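Stüber Four-Slot Toaster, seven months on
October 18, 2025

I bought the Stüber in April, after the old two-slot Jinstead began toasting one side of everything and leaving the other side to its own devices. I had put off replacing it for a long time. A toaster is a dull thing to spend money on, and I would happily have gone on flipping the bread around halfway through if the lever hadn't snapped off in my hand.
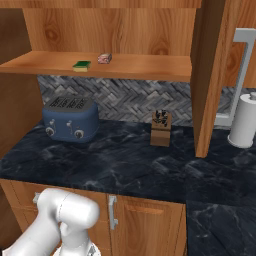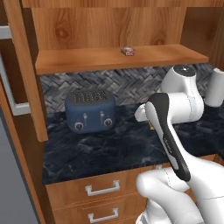 A blue toaster does more for a kitchen than I expected, and I speak as someone who has always bought appliances in whatever color was cheapest. But you can't eat the color, so on to the bread.

Plain sandwich bread first, as that's what most of us put in a toaster whatever we tell our guests. On setting three it comes out an even light gold, edge to edge, in a little over two minutes. Setting four is what I would call toast. Setting five is what my father would call toast, and six is for people who are cross about something. There is a seventh. I tried it once with the window open.

The second round is where cheap toasters fall apart, because they're already hot and the timer doesn't know it. The Stüber does drift, though less than the Jinstead did. If I make eight slices in a row, the last four are half a shade darker, and I give those to whoever came down late.

Bagels are good. The bagel button heats the cut side harder and leaves the outside merely warm, and the slots took a fat bakery bagel without any shoving. Sourdough is mixed. A slice from the middle of a big round loaf is too long to fit, so a corner sticks out of the top, pale and smug. Turn it over and give it another forty seconds. Frozen waffles need two goes, whatever the frozen button claims.

Now the complaints. The cord is short. It reaches the outlet behind my counter if the toaster stands exactly where the cord wants it to stand, and I have given up arguing. The crumb tray slides out from the back, meaning you have to pull the whole thing forward to empty it, meaning you won't. I did mine last week and could have breaded a chicken.

Then there's the beep. It beeps when you press the lever, it beeps when you press cancel, and it beeps three times when the toast comes up, an event that already makes a noise. The booklet has a page on adjusting the browning memory and nothing about turning off the beep. I wrote to the company and got a friendly reply thanking me for my interest in the beep.

Against the competition: I borrowed a Rivine for a couple of weeks over the summer. It toasts a little faster, has a longer cord and keeps its mouth shut, but its slots are narrow and anything thicker than a crumpet gets stuck. I don't enjoy going after my breakfast with wooden tongs at six in the morning. The Bultthorpe costs much more and looks like something you'd find in a hotel. I used one at a hotel. It was fine.

I paid $178 for the Stüber, a silly amount for warm bread, and I've seen it cheaper since – twice, both times within a month of my buying it. At full price I'd hesitate. On sale, if there are three or more of you in the house and you all want breakfast at once, I'd get it, and put the difference toward a kitchen outlet in a better place.

Toast: very good. Bagels: excellent. Waffles: eventually. Cord: no.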